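Copos de plástico, uma mesa branca e a minha mania de arrumar

Já escrevi nestas páginas sobre facas, sobre panelas de ferro e até sobre o serviço Rosenthal que herdei e que só sai do armário no Natal. Desta vez apetece-me falar da coisa mais humilde lá de casa: o copo de plástico. Sim, esse mesmo, o que vai para o terraço em junho, que as crianças levam para o quarto e que reaparece semanas depois atrás do sofá!

A minha relação com eles mudou quando troquei a mesa da cozinha. A antiga era escura, riscada, cheia de história (diziam-me que a tábua vinha de uma casa de 1787, e eu nunca acreditei muito). A nova é branca e lisa, comprei-a na Hirkholm depois de três visitas à loja e uma discussão connosco próprios sobre medidas. Numa mesa branca vê-se tudo – a migalha, o pingo de café, a marca do fundo do copo. Passei a limpar o tampo quatro vezes por dia e a olhar com outros olhos para o que pouso em cima dele.

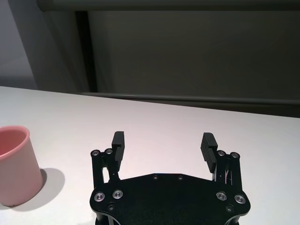 O branco do tampo não perdoa.

O truque que me serve é simples: um pano de microfibra bem torcido, uma gota de detergente da loiça e movimentos compridos, sem andar às voltas. Já experimentei o creme da Prallamari, que cheira lindamente, mas deixava-me uma película que apanhava dedadas. Voltei ao pano e à gota. Para a marca teimosa do vinho, pasta de bicarbonato e paciência de dois minutos.

E os copos? Aí confesso que sou de cores. Vidro em casa, com certeza, mas no dia a dia quero uma coisa que possa cair ao chão sem drama. Gosto deles opacos, ligeiramente afunilados, porque encaixam uns nos outros e ocupam metade da prateleira. O cor-de-rosa é o meu preferido: contra uma parede escura fica quase aceso, e num tabuleiro de piquenique encontra-se logo. Os transparentes parecem-me sempre baços ao fim de uns meses, por muito que os lave à mão.

Há quem os seque de boca para baixo, diretamente na bancada. Eu fazia isso e ficava com aquele cheirinho a fechado lá dentro (sabem qual é, não sabem?). Agora deito-os de lado no escorredor, com espaço entre eles, e só os empilho quando estão mesmo secos. Parece picuinhice – e é –, mas o copo do fundo da pilha agradece.

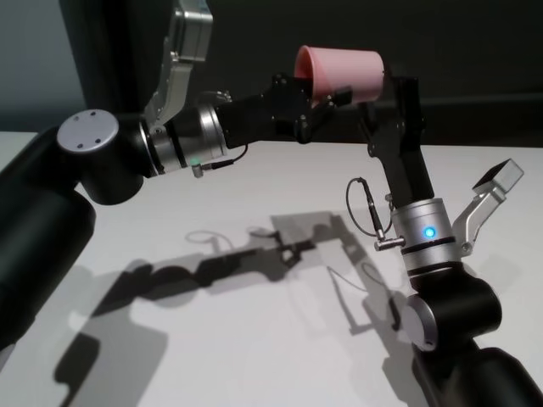
Onde guardar tudo isto

Na minha cozinha os copos moram numa gaveta baixa, ao lado dos pratos de sopa. Pus lá um divisor da Pulstead, que dá para ajustar, e duas pilhas curtas em vez de uma torre que tomba sempre que alguém abre a gaveta com pressa. Os de vidro ficam em cima, longe das mãos pequenas. Os que já têm o rebordo roído passam para o lavatório, para as escovas de dentes, ou para a varanda, onde servem de medida para a terra dos vasos. O último foi ontem, e já lá tem manjericão.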